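Wunenari Centre, Ground Floor
Room Inspection Checklist: Tables, Walls and Small Items
Sheet 7 of 41
Date of inspection: 11/21/18
Previous sheet for this room: held in the Prajapati Wing office

This sheet is to be completed for every room on the ground floor in which drinks are permitted at the table. Each item is marked Satisfactory, Attention or Not Applicable. Comments are required wherever Attention is entered and are welcome elsewhere. Items carried over from the previous sheet are shown with the letter C.

Section A. Access and floor

A1. Door opens fully and closes without force. Satisfactory.
A2. Door closer holds. Attention (C). The closer is slow over the last part of its travel. Adjustment was requested on the previous sheet and has not been carried out. Job number 584 remains open.
A3. Floor free of trailing leads on the walking route. Satisfactory.
A4. Floor dry at time of inspection. Satisfactory.
A5. Escape route notice present and legible. Attention. The notice is present but shows the old assembly point. A replacement is to be obtained from the Zundale print room.

Section B. Table and wall behind

B1. Tabletop clean and free of residue. Satisfactory.
B2. Tabletop level. Satisfactory.
B3. Edges free of splinters, chips or lifting. Satisfactory.
B4. Wall surface sound. Satisfactory. The wall is plain and pale and shows marks readily. It should be wiped with a damp cloth only.
B5. Wall joints closed. Satisfactory. Joints between panels are to be checked by hand along their full height at each inspection.
B6. Cups of the approved type only. Satisfactory. Plain white paper cups with a rolled rim are approved for this room. Glass and china are not.
B7. Cups standing upright and clear of the table edge. Satisfactory.

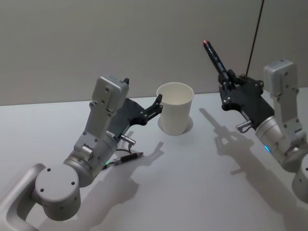
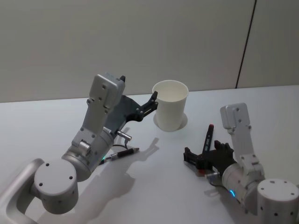 Table with paper cup, section B.

B8. Used cups removed at the end of each session. Attention. Two used cups were found on the window ledge on arrival. Users of the room are reminded that the ledge is not a shelf, and that cups are to be emptied at the sink in the corridor before being placed in the bin.
B9. Pens and other small items returned to the tray when no longer needed. Attention (C). The tray was missing on the previous sheet and is missing still. Until it is replaced, pens should be handed in at the front desk.
B10. Supply of clean cups kept covered. Satisfactory. The sleeve in the cupboard was closed and stored off the floor.

Section C. Lighting and electrical

C1. Lighting even across the working surface. Satisfactory.
C2. Light switches secure and undamaged. Satisfactory.
C3. Wall sockets secure, with no scorching or looseness. Satisfactory.
C4. Cables at table height free of cuts and sharp bends. Satisfactory. Liquids should be kept well away from any cable or connector.
C5. Test labels in date. Attention. The label on the extension lead in the cupboard cannot be read. The lead has been withdrawn and sent to Wirnau for testing.

Section D. Storage and waste

D1. Cupboard doors close and latch. Satisfactory.
D2. Heavy items on lower shelves. Satisfactory.
D3. Cleaning products labelled and kept apart from cups. Attention. One spray bottle was without a label. It has been removed.
D4. Waste bin lined and less than three-quarters full. Satisfactory.
D5. First aid box sealed. Not Applicable. The box for this corridor is kept at the front desk.

Actions arising

A2: door closer to be adjusted under the existing job number.
A5: new escape route notice to be fitted.
B8: reminder on used cups to be placed on the inside of the door.
B9: pen tray to be replaced.
C5: extension lead to stay out of use until a test result is received.

Actions are to be closed within seven working days, with the exception of C5, which depends on Wirnau. The next full inspection of this room is due in December. The completed sheet is to be kept in the ground floor folder and a copy sent to the Prajapati Wing office.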